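小抽屉柜 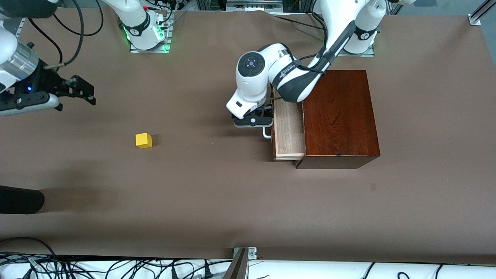

小抽屉柜，又称桌上柜、案头匣，是摆放在桌面、案头或柜顶上使用的小型箱式家具，一般只有一个到几个抽屉，用来收纳零碎物件。它的个头介于首饰盒与床头柜之间，大的要两只手才搬得动，小的可以托在掌心里。各地的叫法很不统一，北方一些老木匠管它叫“小屉子”，南方有的地方叫“案匣”，家具店里则多半写作“桌面收纳柜”。本条目所说的小抽屉柜，以木制者为主，兼及与之相关的拉手、抽屉构造、收纳习惯以及儿童积木一类常与它相伴的小物件。

名称与范围

严格说来，凡是有外壳、有可以抽拉的屉斗、又不落地使用的，都可以归入小抽屉柜。带翻盖而没有抽屉的，习惯上称为匣或盒；有抽屉又有柜门的，有人归入小柜，有人仍旧算作抽屉柜，说法不一。药铺里成排的药斗虽然也由许多小抽屉组成，可是整体高大，固定在墙边，通常另立一类。至于玩具屋里的微缩柜子，结构上与真柜子并无太大分别，只是尺寸缩小，收藏者往往把两者放在一起谈，工匠们却不大愿意这样混着说。

编过《案头小木器》一书的阿扬达·库切（Ayanda Coetzee）主张按用途来分：放在书桌上的、放在梳妆台上的、放在厨房台面上的，还有专门给孩子用的。这个分法不算严密，因为同一只柜子今年装邮票，明年就可能拿去装纽扣，不过读起来亲切，一般读者也容易记住，所以后来谈小木器的文章里常常沿用。

外形与结构

常见的小抽屉柜是一个长方形的箱体，由顶板、底板、两块侧板和一块背板围成，正面敞开，留给抽屉。抽屉本身像一只浅浅的托盘，四面有帮，底下一块薄板。讲究些的，帮与帮之间用燕尾榫咬合；简便些的，开一道槽，上胶，再钉几枚小钉，也能用上许多年。

箱体与抽屉常常用不同颜色的木料。外壳取深色或者染成深色，面上再罩一层亮漆，木纹便一道一道地透出来，远看有几分桃花心木的气派；抽屉的里外则留着浅淡的本色，不染也不漆，或者只擦一点蜡。拉开的时候，一深一浅挨在一起，看着很舒服。这样做也有实在的道理：抽屉里头若是上了深色的漆，时间久了容易沾到纸张和布料上，找小东西的时候也显得昏暗，一枚别针掉在角落里，要低下头看半天。

顶板是最见工夫的地方，因为它朝上，光线整日照着，木纹顺不顺、漆面平不平，一眼就看得清楚。老师傅挑顶板，会把几块料子并排摆在窗边，下午三四点钟斜光进来的时候再看一遍，定了以后才肯下锯。侧板可以将就，背板更可以将就，有些柜子的背板不过是一片薄料，横竖是靠墙放的。

抽屉的滑动

小抽屉柜尺寸小，一般不装金属滑轨，抽屉的底边直接在箱体里滑动。这种做法全靠缝隙留得合适。缝隙太紧，到了潮湿的季节木头一胀，抽屉便卡在里面；缝隙太松，拉出来的时候左右摇晃，还没拉到一半就往下栽。做惯了的人会在冬天多留一线，夏天少留一线，这一线到底是多少，书上写得很含糊，多半要靠手上的感觉。

抽屉发涩的时候，旧时的办法是拿一截白蜡烛，在抽屉底边和滑条上来回蹭几遍，再推拉十来下，把蜡抹匀。用干肥皂也可以，只是肥皂吸潮，梅雨天里反而更黏。食用油是不宜用的，渗进木头里会发黏，还会招灰。

有些柜子在屉斗后部装一个小小的木舌，作为挡头，抽屉拉到一定位置便停住，不会整个掉出来。没有挡头的柜子，拉抽屉时最好用另一只手扶着柜顶。柜子本身很轻，抽屉里又装了东西，拉得急了，整只柜子会跟着手一起往前走，把桌上的杯子碰翻，这样的事凡是用过小柜子的人家大概都遇到过。

拉手

拉手虽小，却最影响一只柜子的样子。常见的有圆钮、吊环、半月形的扣手，还有弯成U形的金属横杆。圆钮古朴，捏起来要用指尖；吊环好看，开合时叮当作响；U形拉手中间留空，可以伸进一两根手指勾着拉，对老人和小孩都比较方便，近年的小柜子多用这一种。银色的拉手配深色柜身显得清爽，黄铜的配浅色木头显得暖和，全看各人的喜好。

换拉手是改造旧柜子时花钱最少、见效最快的办法。换之前要量好两个螺丝孔之间的距离，买新拉手时照着这个距离买，省得在面板上重新打孔。若是实在买不到合适的，可以先用木屑拌胶把旧孔填平，等它干透了再磨一磨，补一点颜色。面板薄的小抽屉，螺丝常常嫌长，会从里面冒出尖来，刮破手帕，也刮手，这时垫一片小垫圈，或者把螺丝截短，都可以。

在柜子上的位置也有些讲究。单个拉手宜装在面板正中，略高一点也无妨，视觉上反而更稳；面板特别宽的，装两个，拉的时候两手一起用力，抽屉走得正。只拉一边，抽屉会在箱体里歪着，越拉越紧。

用途

小抽屉柜装什么，向来没有一定之规。书桌上的，多放回形针、印章、橡皮、备用的笔芯；梳妆台上的，放发夹、耳环和舍不得扔的小瓶子；缝纫的人用来放线轴与顶针；厨房里则有人用它收茶包，也有人放火柴和生日蜡烛。马拉奇·吉尔马丁（Malachy Gilmartin）在回忆祖母家的文章里，用了整整两页写一只放在窗台上的小柜子，里面有钥匙、糖纸、一把断了齿的梳子和几封没有寄出去的信，他说自己小时候觉得那里面什么都有，大人找不到东西的时候，也总是先去拉一拉那只抽屉。

整理小抽屉，通行的做法是先全部倒出来，在桌上铺一张大纸或一块布，把东西分成堆，再一样一样放回去。纸的颜色以素净为好，深色哑光的纸不反光，小零件放在上面容易看清，也免得硬物刮伤桌面。倒空了的抽屉顺便擦一擦，角落里的灰用软毛刷扫出来，敞开晾上一阵再装。抽屉浅，东西宜平放，不宜叠放，叠了两层以后，下面的一层就等于没有了。

家里有孩子的，可以分一个抽屉给他们自己管。积木、弹珠、贝壳之类，收在里面正合适。彩色的小方木块尤其常见，黄的、红的、蓝的，一块一块放进浅抽屉里，排得整齐，孩子自己也爱看。幼儿园里有一种很老的游戏，请孩子拉开抽屉，把一个小方块放进去，再把抽屉推好，看起来简单，里头却包含了拉、拿、放、推几个动作，手小的孩子要练上好些日子才做得顺当。主持过一间幼儿活动室的克戈莫措·莱科塔（Kgomotso Lekota）建议给年纪小的孩子用边长大些的木块，柜子也要有些分量，底下垫一块防滑的布，这样孩子用力拉的时候，柜子不至于跟着跑。

木料与表面处理

制作小抽屉柜的木料，以软硬适中、不易开裂者为佳。外壳可以用樱桃木、胡桃木，也可以用普通的杂木染色；抽屉则多用桦木、枫木、椴木一类浅色木材。普列韦罗（Plivero）作坊早年的样册上列过二十种搭配，今天还看得到的不过三五种，其中以红褐色外壳配浅色抽屉的一种流传最广，仿做的也最多。

表面处理大致有上油、打蜡、上漆几种办法。上油的柜子手感温润，但是怕水渍，每年要补一两次；打蜡的光泽柔和，适合抽屉内外；上漆的最耐用，亮漆尤其容易擦洗，缺点是会留指印，磕掉一小块就很显眼。漆面磕伤了，不必整只重漆，用细砂纸把伤口边缘轻轻磨顺，点上颜色相近的漆，干后再磨再点，反复两三回，离远些便看不太出来了。

制作与流传

小抽屉柜历来是木工学徒的习作。它用料少，结构却齐全，顶板、侧板、榫头、抽屉、拉手样样都有，做完一只，大件家具的道理也就懂了大半。齐翁·阿莱马耶胡（Tsion Alemayehu）在凯拉里（Kerari）木工讲习所教了多年，她的学生入门后的第一件作业便是一只单屉小柜，五块板围成外壳，抽屉另做。做好的柜子照例留在讲习所里，学生结业时才可以带走。讲习所的陈列间里曾同时摆着八十八只，大小相近，仔细看却没有两只是一样的，有的抽屉推进去严丝合缝，有的要在侧面拍一下才肯走，老师也不让重做，说留着给后来的人看看很好。

私人收藏方面，拉瓦勒·达乌达（Lawal Dauda）的一批为同好所熟知，登记在册的共六百一十二件，其中有微缩的玩具柜，有文具柜，也有几件已经缺了抽屉、只剩外壳的。他不主张把旧柜子修得太新，认为抽屉底部磨出来的两道印子、拉手下面被手指摸亮的一小块，都应当留着。这个看法有人赞成，也有人觉得抽屉既然是拿来用的，总得先拉得开才好。

日常养护

柜子不宜放在暖气旁边，也不宜整天晒着。木头冷热不均，顶板容易翘，漆面也会发白。平时用干的软布顺着木纹擦，脏得厉害时把布蘸湿拧干，擦过之后再用干布擦一遍。金属拉手可以单独取下来擦，擦亮了再装回去，螺丝不要拧得太死。

长时间不用的抽屉，隔一阵子拉开透透气，里面若有霉味，可以放一小包干茶叶，或者一块没有拆封的香皂。抽屉不要长久地半开着，屉斗悬在外面，前端受重，日子一长底边会磨斜，推回去的时候便总差那么一点关不严。搬动柜子之前，先把抽屉抽出来另外拿着，或者用一根布带在外面绕一圈系好，布带比胶带好，胶带揭下来的时候会带起漆皮。

参见

抽屉；首饰盒；燕尾榫；拉手；药斗；积木；桌面收纳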